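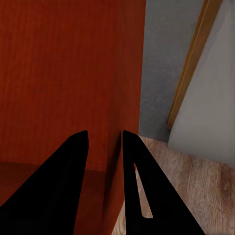

Search and Door Skills Instructor (part-time)
Namasby Fire District, Training Division
Job number: 2376
Posted: 02/07/2022
Location: Foltine Training Ground, with some evenings at Station 2 on Holanda Road

We're looking for an instructor who loves teaching firefighters how to move through buildings! The Namasby Fire District is adding a part-time position to its training team, and the person we hire will take over our interior search and forcible entry classes from the ground up. If you've spent years on an engine or truck company and catch yourself explaining things to the newer members before anyone asks you to, please keep reading.

Our crews answered 534 calls last year, and a good share of those were in homes and small apartment buildings. We have a lot of young firefighters right now. They're eager, they show up, and they want more hands-on time than our current schedule can give them. We'd like to fix that before the next recruit class starts in November.

What you'll be doing

You will teach 580 hours a year, mostly in three-hour blocks, with a longer Saturday session once a month. Topics include oriented search, vent-enter-isolate-search, hose line movement through hallways, thermal imager use, door control, and conventional and through-the-lock entry. You'll write your own lesson plans (we have old ones you can borrow from, and some of them are pretty good), run the drills, and sign off on skill sheets in Druvia, our training records system.

You'll also walk through buildings with the on-duty crews. These walks have become a favorite part of the week for a lot of us, because people stop in a hallway and start talking through how they'd search it.

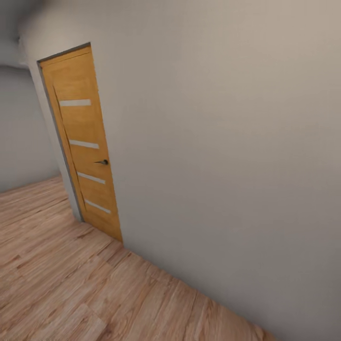 A wooden interior door in a plain, light gray wall.

Who we're hoping to meet

You need at least five years of structural firefighting experience, a current Fire Instructor I certificate or the equivalent, and live fire training experience as a crew leader or instructor. Instructor II is a plus. So is time on a truck company, though we have had wonderful teachers who came up entirely on engines.

You should be able to wear full gear and an air pack for a drill, pass our annual medical exam, and hold a valid driver's license. You don't have to live in the district.

Beyond the paperwork, we want someone patient. Our members range from nineteen-year-olds in their first set of gear to captains who have done this for decades and have opinions about it, and they're often in the same class. A good instructor here can let a student get a little lost in the maze, wait, and then ask the right question over the radio.

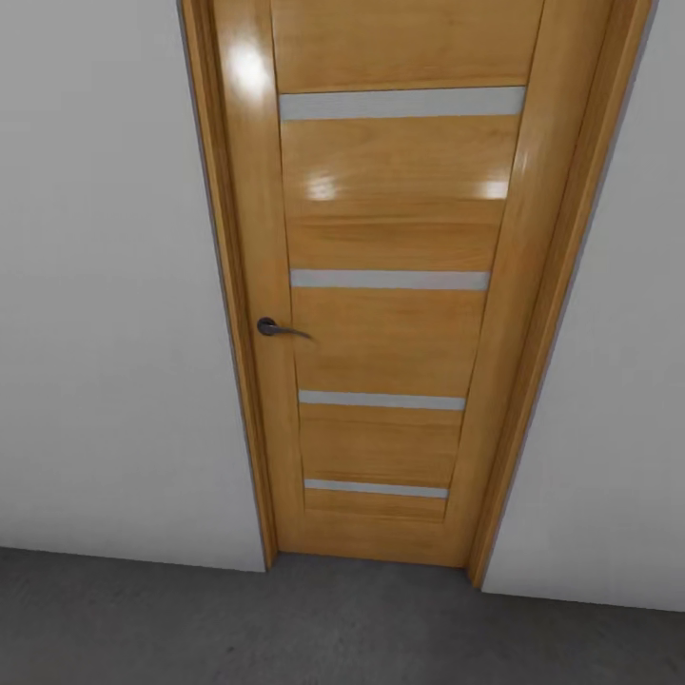
Door control gets a full evening in our recruit class, and we'd love for it to get two. Most recruits arrive having practiced on a steel forcible entry prop and nothing else, so the inside of a house comes as a bit of a surprise to them. Show them a door like this one, wood panels with four narrow strips of frosted glass running across, and ask what they'd check before opening it, what the glass changes, and who stays at the doorway while the others search. You can get a great half hour out of that with no tools at all! We want an instructor who enjoys that kind of conversation as much as the sweaty part.

What we offer

Hourly pay on the district's instructor scale, starting at Step 3 for applicants with Instructor II. Paid prep time for every class you teach. Full gear, fitted and cleaned by the district. Mileage between Foltine and Station 2. We also pay for one outside conference or course each year, and we really do want you to go and come back with new drills. 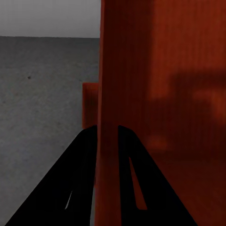
The schedule is set six weeks ahead, and we try hard to work around shift calendars, so if you're a career firefighter in another department, please don't count yourself out. Several of our current instructors are in the same position.

How to apply

Send a resume, copies of your certificates, and a one-page outline of a search drill you've run or would like to run. It doesn't need to be fancy. Hand-drawn floor plans are welcome. Put the job number in the subject line and address everything to Valquíria Rangel, Training Chief.

Applicants who move forward will be invited to Foltine to teach a 20-minute segment to an on-duty crew, followed by an interview and a tour of the grounds. You'll get the topic a week in advance.

Questions are welcome before you apply. Call the Training Division on weekday mornings and ask for Chief Rangel, or stop by Station 2 on any drill night. The coffee is on by six, and class starts at seven.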